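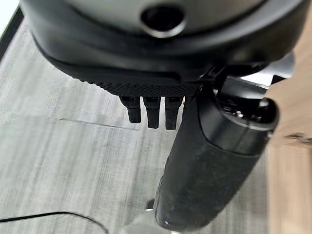 A reader from Prultorura wrote in after the last gallery to ask for more room on the page for surfaces: worn rubber, dimpled pads, anything that shows how a part meets what it holds. Full views of benches and cabinets were fine, the message went on, but they said very little about grip, and grip was the reason most people opened these pages.

The request is a fair one.

Zeltorstead Workshop Gallery: Contact Surfaces
26 September 2025

The gallery covers materials used where a part has to hold, press or rub against something else. Entries are kept short. Longer notes on cleaning and storage are in the March set.

Plate 1. Textured pad, sleeve and joint cap

Pad: black, with a fine, dense pattern of small dimples or knurling along the lower front edge of the housing. The strip is widest at the middle and tapers toward the left, where it meets a smoother black band.

Sleeve: matte black rubber over the large finger at right, with light specks and scuffs. The glossy joint cap above it gives a useful comparison. A matte surface spreads the light and a glossy one returns it as small bright points, so wear should be judged on the matte parts first.

Notes on the plate

Fine texture holds dust. Brush along the pattern, then across it, with a dry nylon brush. Solvent is not recommended on rubber of unknown grade.

Light scuffing on a sleeve is a surface condition. Cuts, flat spots and lifting at an edge are recorded separately on the inspection card.

Sleeve stock at the Zeltorstead store is filed under drawer 421, with brushes in drawer 3. Wilix cards are used for inspection records and come in packs of 100. Requests for a larger print should quote the plate number and the gallery date.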